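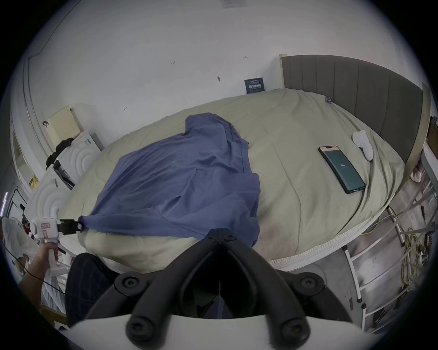
A reader wrote to ask why her school can't just buy a robot to fold the gym clothes, when there are videos of robots doing it already. She wanted to know what it would cost. Good question. The price on the box is the easy part, so let's look at the rest of it.

What are you paying for?

Say a company called Brondar will sell your school a robot with two arms. It comes in a big crate. You plug it in, put a T-shirt in front of it, and it does nothing at all. A robot has to be taught, and the teaching costs money too.

One way to teach it is for a person to do the job first, holding a gripper in each hand. A gripper is a kind of robot hand. Some have just two fingers that pinch together, a bit like salad tongs. The person picks up cloth with them over and over, and cameras record what happens. Later, a computer studies the recordings and tries to work out how to move a robot's arms the same way.

Cloth is hard. A cup stays cup-shaped when you lift it. A shirt flops into a new shape every time, and a crumpled one on a bed might have its sleeve hidden under its collar. You can find the edge with your fingertips. The robot has to find it with whatever the school paid for.

Making a list

Grown-ups who buy equipment make a list called a budget. Here is what ours might have on it.

The robot.
Two grippers, plus a spare, because fingers wear out.
Cables, and more cables.
Somewhere to put it, with space so that people don't get bumped.
Someone to look after it.
Repairs.
The time spent teaching it.

Ads tend to talk about the first line. When you see a price, ask which of the other lines are included. If the answer is "it depends," write down what it depends on.

Try a sum

Suppose a firm called Texier rents out a pair of grippers for 300 dollars a month, and you need them for 7 months. That's 2,100 dollars, and you haven't got a robot yet. You've got recordings. They may be very useful recordings, but they can't fold a sock.

Now suppose the robot, once it's trained, folds 61 shirts in a day. Is that a lot? You can't tell until you know how many shirts the school has, how neatly they were folded, and who picked up the ones that landed on the floor. Ask for all of that.

Questions to ask a salesperson

Has it folded clothes like ours, or only the ones in your video?
Was the video sped up?
Was a person steering it?
What happens when it gets stuck?
How long will you sell the spare parts?
Can we try it for a week before we pay?

That last one is my favorite. A Pamum or a Trirov might look just the same in a brochure, and a week with a real pile of laundry will show you a lot more than the brochure does.

So should the school buy one?

I wouldn't, this year. Robots are getting better at cloth, and people are working hard on it. But a school with a pile of gym clothes could ask three students to fold them after lunch, and spend the money on new gym clothes. If the price drops, get the list out again and fill in every line.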